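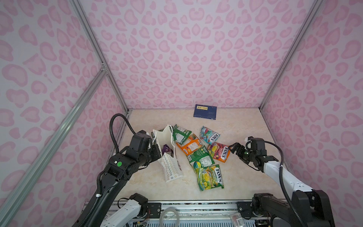 Call for Participants: Hand Packing and Two-Armed Robots at Ronercombe

The Malý Centre for Working Life invites applications from current and former packing staff of Driltora Gift Packing, Ronercombe, to take part in the Gulotska Study. The study examines how the work of hand packers changes when robots are brought into gift bag filling, and what those changes mean for skill, pay, health and daily routine.

Closing date for applications: 05/01/2019
Location: Driltora Gift Packing, Ronercombe, and the Centre's interview rooms in Ronercombe town
Places available: 40
Payment: set out under "Payment and expenses"
Study lead: Shabnam Lodhi, Senior Research Fellow

Background

Driltora employs 1,721 people, most of them in picking, packing and dispatch. Gift bags have always been filled by hand at Ronercombe. A packer takes a bag from the stack, opens it, places the sweets and snacks according to the order card, checks the handles and passes the bag to the sealing table. In the last full year before the study, the gift line completed 3,618 bags on its busiest day.

The company has begun to move part of this work to robot stations. Each station has two arms, each with a gripper, set over a bench-height floor on which the bag and the packets are placed. Paper bags fold and slump. Packets slide over one another and come to rest at all angles. Tasks that experienced packers carry out without looking have had to be broken down into separate movements, and packers have been asked to help with this, to watch the stations, to clear them and to put right what has gone wrong.

These are new duties. They do not appear in the job descriptions under which most packers were engaged, and the company and the recognised trade union have agreed that they should be studied independently before the grading of the work is reviewed in June.
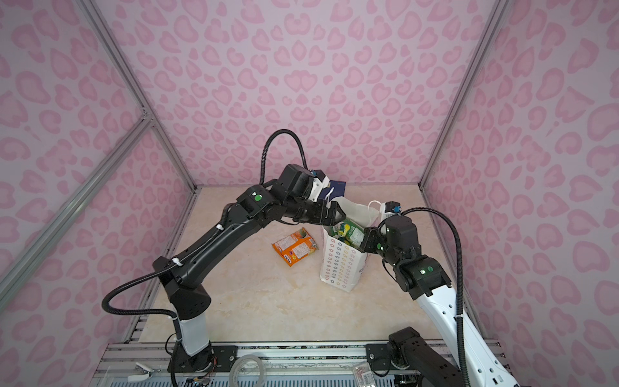
Both arms at the bag, with a green snack packet partly inside and an orange one on the floor of the station.

What the study will ask

The study is concerned with people's experience of the work. It does not measure the output of the robot stations and will make no recommendation on the purchase of equipment. The main questions are as follows.

1. Which parts of a packer's job have moved to the robot stations, which have stayed on the line, and which are new?

2. How do packers learn to work beside a station, and from whom?

3. Has the pace of work changed, and who now sets it?

4. What has happened to conversation, rotation between tables and informal breaks on the gift line?

5. How do staff regard the skill involved in tending a station compared with the skill of packing by hand?

6. Are there effects on hands, wrists, shoulders, back or eyesight, whether for better or worse?

7. What do staff expect their work to look like in the years ahead, and what would they wish to have a say in?

We are particularly keen to hear about the small judgements involved in filling a bag: how far to open it before the first item goes in, what to do when a handle folds inwards, when to turn a packet and when to leave it. Earlier studies of packing work have tended to pass over these matters, and many packers have told us that they had never been asked to put them into words.

Who may apply

Applications are welcome from anyone who meets at least one of these conditions:

- is employed at Ronercombe as a hand packer on the gift line, on any shift or contract, including agency and seasonal contracts;
- is employed at Ronercombe as a station attendant, whether full time or as part of a rotation;
- has worked on the Ronercombe gift line in the past and has since moved to other duties, retired or left the company;
- supervises, or has supervised, any of the above.

Applicants must be aged 18 or over. No qualifications are required. No knowledge of robots or computers is expected, and we should be glad to receive applications from people who have chosen not to work at the stations. Interviews can be held in languages other than English by arrangement; please state your preference when you apply.

Ten of the places are reserved for night shift staff. Should more people apply than there are places, selection will be made by the Centre with the aim of including a fair spread of shifts, ages and lengths of service. Driltora will take no part in the selection.

What taking part involves

Participants will be asked to complete four activities between February and June.

First interview. A conversation of up to one hour with a member of the research team, covering your working history and your present duties.

Work diary. A short diary kept for two working weeks. Entries may be written or recorded by voice. A few lines at the end of each shift are sufficient.

Bench session. A session of 90 minutes at a demonstration bench, in groups of four. Participants will fill bags by hand, watch a station handling the same kinds of bag and packet, and discuss the differences as they go. The group will also be shown pictures taken at the station, including those from the small cameras mounted on the grippers, and asked what a packer would notice in them. No one will be timed or scored.

Second interview. A further conversation of up to one hour, held near the end of the study, in which participants may correct or add to anything said earlier.
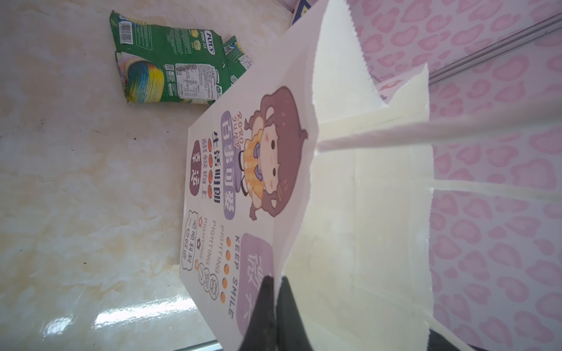 Gripper camera picture: a printed gift bag on its side, with green snack packaging beyond it.

Participants who wish to do so may also submit a written statement of no more than 1,000 words on any aspect of the subject. Statements will be read in full by the study lead. They are optional and have no bearing on payment.

Time off and working arrangements

Driltora has agreed to release current staff for both interviews and for the bench session without loss of basic pay, bonus or accrued leave. Sessions for night staff will be arranged at the start or end of the shift. Staff engaged through an agency will be released on the same terms, and the agencies concerned have confirmed this in writing.

Participation is voluntary. Line managers have been instructed not to encourage or discourage any individual from applying. Any applicant who feels that this instruction has not been observed should inform the Centre or a union representative.

Payment and expenses

Each participant will receive £40 for each of the four activities completed. Payment is made by bank transfer or by cheque within 14 days of the activity. Travel to the interview rooms will be refunded on production of a ticket or a note of mileage. Participants with caring responsibilities may claim the reasonable cost of cover.

Participants who receive benefits are advised to check whether the payment affects their entitlement. The Centre can supply a letter describing the nature of the payment.

Confidentiality

Interviews will be sound recorded with consent and typed up by the Centre's own staff. Names, shift patterns and other identifying details will be removed before any material is shared outside the research team. Driltora will not receive recordings, transcripts, diaries or written statements, nor a list of those who have taken part. Current staff should note that the shift office must be told when a person is to be released from the line, and that complete anonymity within the site cannot therefore be promised. Those who would prefer the shift office not to be told may ask to be seen in their own time, in which case they will be paid at the same rate.

Participants may withdraw at any point up to the end of June without giving a reason. Payments already made will not be reclaimed.

Results

A report in plain English will be sent to every participant at the same time as it is sent to the company and the union. A meeting to discuss the findings will be held at Ronercombe, with one sitting for day staff and one for night staff. The Centre retains full control over the content of the report.

How to apply

Application forms may be collected from the canteen noticeboard, the union office or the reception desk at the Centre. The form is two sides long and asks for:

- your name and a telephone number or postal address;
- your present or most recent role at Ronercombe;
- the shift you normally work or worked;
- any adjustments you would need in order to take part;
- your preferred language for interview.

Completed forms should be placed in the sealed box at the union office or handed in at the Centre. Applications may also be made by telephone through the Centre's reception, where staff will fill in the form on your behalf. All applicants will be told the outcome in writing.

Enquiries about the study should be addressed to Shabnam Lodhi, Gulotska Study, Malý Centre for Working Life, Ronercombe.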